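Worktable tips – keeping one table clear when the room is small

Quick page this time, got a pile of mending waiting. People keep asking how I keep the big table usable when it's also the sewing table, the wrapping table and where the mail lands. Short version – nothing lives on it. Long version below, in no order.

Start with the dump. Everything off. All of it, on the floor if you have to. Don't sort while you lift, you'll be there till supper. Wipe first, then decide what gets to come back. Mostly nothing.

Wiping. Warm water, one drop of dish soap, well wrung cloth. Then plain water. Then dry. People skip the dry and wonder why there's streaks. Pale tops show every streak if you get down and look along them with the window behind. Dark tops show dust instead, so pick your poison.

Ballpoint on a light surface – rubbing alcohol on a cotton pad, dab, dont scrub. Test a corner first. Permanent marker the same, just more pads. Candle wax: ice cube in a bag, wait, lift with an old plastic card. Glue blobs, same card, a little patience. Never a knife. I did a knife once at the Dutbridge house and looked at that scratch for years.

Tape residue – cooking oil, leave it ten minutes, wipe, then soap to get the oil off. Works on jars too.

Cords. Worst thing on any table. One power strip, fixed under the back, not on top. Label both ends of each cord with masking tape. Hiwot Gidey writes the room as well as the gadget on hers, so the cord goes home after it gets borrowed. Good idea, stole it. Bundle spare length in a loose figure eight with a soft strap, not a tight coil. Tight coils kink near the plug and then you're buying another one.

Red straps for things that travel, any other color for things that stay. Saves a lot of yelling on Friday mornings.

Bins. Buy see-through or nearly see-through. I had nice solid ones with lids and forgot what was in them inside a month, bought a third pair of pinking shears. Slatted sides are good for yarn and cleaning cloths, anything that might go in a bit damp. Not good for pins or small screws, they walk right out. For smalls use a jar inside the bin.

One bin is the "going somewhere else" bin. Empties every evening. If it's full by noon you're doing it right, or you have my family.

Measuring. If you cut fabric or paper, put two bits of tape on the table edge, one at each end of your usual length. Mine is 53 inches, for the curtain panels. Saves getting the tape measure out every time. Change the tape when it starts to curl.

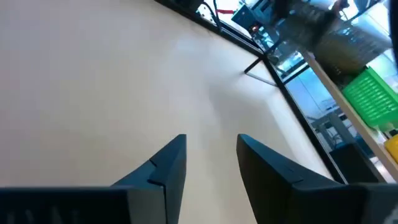
Edges are what people forget. The top gets wiped and the trim round it never does, and crumbs pack into the join until it looks like part of the table. Old toothbrush, dry, run it along, then a damp cloth over one finger for the corners. Black edge trim next to a pale cream top, you get a nice clear line to follow at least. Same goes for anything thin left lying near the corner – a thin black rod will roll off the first time somebody bumps the table, so back in the jar with it. Keep bins and gadgets out past the edge and leave the middle bare, then there's room to lay a whole pattern down without shuffling things.

Glass near a worktable – wipe it last. Dust from the table lands on it. Half vinegar, half water, newspaper or a lint free cloth, up and down on one side, across on the other, so you can tell which side the streak is on.

Open wooden shelves, dry cloth mostly. Damp once in a while, going with the grain. A little wax before winter if they look thirsty.

Wobbly table: folded card under the leg is fine for tonight. Felt pads from the hardware place after that. Yeshi uses a slice of wine cork, holds up beter than you'd think.

Letay Gebretsadik asked about putting a cloth over the whole thing. I don't, things slide. If yours is wood and you use hot glue, lay down a silicone baking mat and peel the drips off when they're cold.

Set a timer. 19 minutes before supper, table gets cleared, whoever is home. Whatever isn't claimed goes in the bin, see above. Drawers next time, mine are a disgrace so give me a week.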